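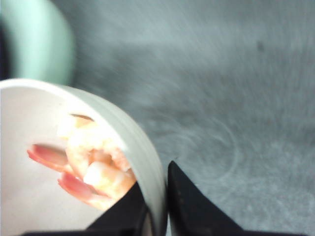
Galley and Cabin Loads

From: Ruaridh Nisbet
To: cabin-power list
Date: 16 Jan 2026
Subject: Re: Trirkon inverter drops out under resistive load

Angharad Edwards wrote:
> The Trirkon at Rurnlow shuts down when I cook and the water pump
> starts. The cooking load is 715 W on the plug meter, well under
> the continuous rating. Battery is the Skutelitz, showing full
> before I start. Is the inverter bad, or is the rating optimistic?
> Gavin says to swap it for a bigger one.

Angharad,

I would not replace it yet. A steady 715 W is within what that unit should carry. The pump is the part I would look at. A small induction motor can pull several times its running current at start, and the low voltage cutoff on the Trirkon acts quickly.

The front panel reading does not settle this. It samples at the inverter's own terminals and averages, so a short dip will not show. Put a meter with a min/max function directly on the battery posts, clear the stored values, run the cooking load for 3 minutes, then start the pump. Write down the minimum. Repeat with the probes on the inverter's DC terminals. The difference between the two minimums is your cable and connection loss.

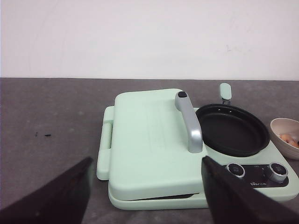

Mint-green cooker, two stations side by side

My own setup reads 785 W with heat on and the pump off. It tripped until I redid the negative cable. The lug had been crimped over a few strands of insulation and was dropping almost 2 volts at pump start. The voltage at the battery posts looked normal the whole time.

Check the fuse holder as well. The bolt-down type loosens as it heats and cools. Torque it with the main disconnect open.

If both minimums are low, the battery is suspect, and Anitha Krishnan posted a load test procedure in April that should be in the archive. I can't find the thread title.

Please post the cable gauge and one-way length with your readings.

Ruaridh N.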